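The Green Plate Returns (and So Does Supper)
Drenano newsletter, 16/08/2019
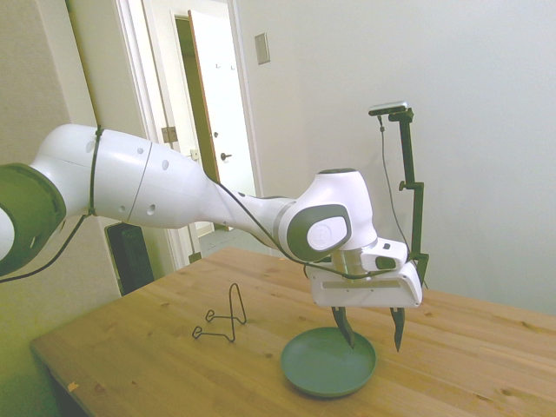 Why we're so pleased about a plate

Plates don't usually get top billing in this newsletter, we know. Bread does, or the garden, or whatever has gone wrong with the oven. But the green plates are back on the tables at Drenano, and several of us have been going round grinning about it all week, so they're having this slot and the courgettes can wait.

If you've only joined us since the spring, a bit of history. When the Drenano kitchen first opened its doors for shared suppers we ate off a set of shallow green dishes from Fiketti, a small pottery that makes tableware and very little else. They were lovely things. Over the years they chipped, they went home with people's leftover crumble, they were used under plant pots, and by last winter we were down to 7. Everyone else got whatever was in the cupboard, including the one with the faded rabbit on it (which has its fans, and is staying).

So in June we asked whether you'd like to help bring them back, and you did! There are now 40 new ones on the shelves by the hatch, paid for by the soup lunches and the book stall.

What's good about them

The colour, to begin with. It's a soft, greyish sort of green, the green of sage leaves when you rub them, and it looks wonderful on the pale wood of the supper tables. We had quite a long conversation about going for white, which is cheaper and easier to match, and I'm so glad we held out. Tomatoes on this green are a joy. So is anything with egg in it. Beetroot is a bit alarming but we'll get used to it.

Then there's the shape. They're round and shallow, with a flat middle and a raised rim, so they'll take a slice of tart quite happily and they'll also take something with a bit of sauce, as long as nobody is too generous with the ladle. Stew still wants a bowl. We tried it, and the carpet by the door would like us not to try it again.

They stack well too, a great relief to whoever is on washing up, and the rim gives you something to hold when you're carrying a full one back from the hatch with a glass in the other hand.

The first outing

We used them for the first time at the Boonyarit supper, and what a supper. For anyone who hasn't been, Boonyarit is our once-a-season noodle and salad evening, with far too much lime and a pudding made from whatever fruit has been dropped off at the porch. This time it was plums, buckets of them. They were halved and roasted with ginger, and they went on the green plates with a spoonful of thick yoghurt, and there was a proper hush in the room when they came out. I had two helpings and would have had three if the tray hadn't been scraped clean by then.

A few of you asked for the dressing from the cucumber salad. It's equal parts lime juice and rice vinegar, a little sugar, a pinch of salt and as much chopped chilli as your table can stand. Stir it until the sugar has gone and pour it over just before you eat.

Looking after them

The old set taught us a few things. Please could everyone:

Scrape plates before they go in the sink, with the rubber spatula and not a knife.
Stack them no higher than the lip of the shelf.
Keep them off the hob, even when it's switched off.
Put chipped ones in the crate under the counter, where they'll wait for the mosaic group.

And do have a look at home, in the shed, under the geraniums. If you find one of the original plates we'd be delighted to have it back, no questions asked, crumble or no crumble. The old green is a shade darker than the new one and I think they look lovely mixed up together.

Laying the tables

We're trying something new with the layout as well. The long tables are being pulled apart into smaller ones for the next few suppers, so that it's easier to talk to the person opposite and you don't have to pass the salt past eleven elbows. Each table gets a jug, a cloth, a pile of plates and a jam jar of something from the garden. If you like laying tables (some of us like it more than the eating!) come half an hour early and we'll hand you an apron.

Coming up

The next supper is the Skisis evening, all small dishes and flatbreads, so there'll be lots of plates in play and lots of washing up to follow. Bring a tea towel if you've got a spare. The sign-up sheet is on the board by the coat hooks, and there's a column for telling us what you can't eat.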